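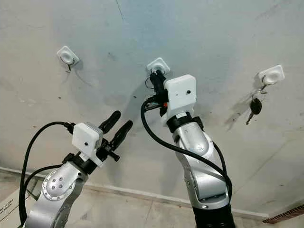
Posted by fadano_jack, 2018-01-24
Forum: Home and Garage > Keys, Locks, Small Repairs
Subject: Where do you keep the spare car key?

We have two drivers in the house and one car, and we're down to one key that works all the time. The spare went missing in August and came back in a coat pocket last week. My wife wants a fixed place for both keys by the door. I'd like the spare out of sight. How do the rest of you do it? Small square holders on the wall, a bowl, a drawer, a lock box?

The door opens straight onto the driveway and there's a narrow window next to it.

----

zestness wrote:

Wall by the door for the daily key, kitchen drawer for the spare. We've done it that way for 11 years and haven't lost one. A bowl doesn't work. It fills up with mail and batteries and then you're digging.

----

doorframe_8 wrote:

I'd keep both off the wall if there's a window that close. My neighbor had his car taken out of the driveway because the key was hanging where you could see it from the step. They broke the glass, reached in and left. Took under a minute on his camera.

Put them in a drawer in another room.

----

zestness wrote:

If they're willing to break the glass they're coming in anyway. I wouldn't arrange my house around that. Put the holder on the side of the wall you can't see from the window.

----

doorframe_8 wrote:

They didn't come in. That's my point. They reached. If the keys had been in the kitchen, he'd have a broken window and a car.

----

balan_garage wrote:

Depends on the key too. If it's a keyless fob, distance from the door matters more than whether it can be seen. A plain key with a metal blade doesn't have that problem.

OP, what did you mean by "one key that works all the time"? Does the other one turn the lock but not start the car?

----

fadano_jack wrote:

It unlocks the door fine. It starts the car maybe half the time. The rest of the time it cranks and dies. Regular key, no buttons.

----

balan_garage wrote:

Sounds like the chip in the head, or the reader around the ignition. Try the good key for a few days and nothing else. If it never dies, it's the spare. Also take everything else off the ring when you test. Another chipped key hanging right next to it can interfere.

A locksmith quoted me 8 minutes for a copy and it took most of an afternoon, so go when you have time.

----

jindenine wrote:

On the wall question, watch what you use on plaster. I put up adhesive holders in our hall and one pulled a patch of paint off the size of a playing card. It had 13 keys on it, so partly my fault. The other ones are still up. Wipe the wall with rubbing alcohol first and leave it overnight before you hang anything.

----

zestness wrote:

Or use a screw and an anchor. Adhesive is for calendars.

----

jindenine wrote:

Not everybody is allowed to drill. We rent.

----

fadano_jack wrote:

We own, so screws are fine. I'm going to put the daily key on the hall side where the window doesn't reach and the spare in the desk upstairs. Will test the keys separately this week and post back about the starting problem.

----

doorframe_8 wrote:

Good. Write down the key code too if you still have the little metal tag. Keep that somewhere other than the glove box.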